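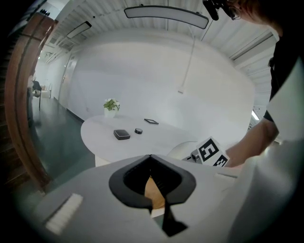
Hand-held gripper at a white table, marker cube on a held white object.

Marker visibility rule (handheld grippers)

The marker visibility rule is a bit of good practice for recording with two grippers, one per hand. I first met it in the Talpur handbook, where it's rule 7, and I still think it's the best page in there! The idea is simple: keep both printed cubes where a camera can read them, and don't let your sleeve drift over one.
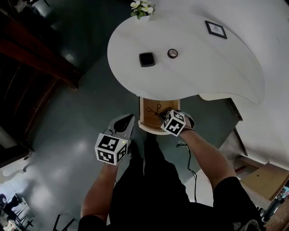
Laine Toom added the part about cables in May (leave slack, keep it clear of your feet), and I'd follow that even for a short take. Bogumił Żak wants the tabletop items put back before each new take too. We argued over that one, but at Melis we do it anyway, and a session of 68 takes goes fine.

See also: Cable slack, Table reset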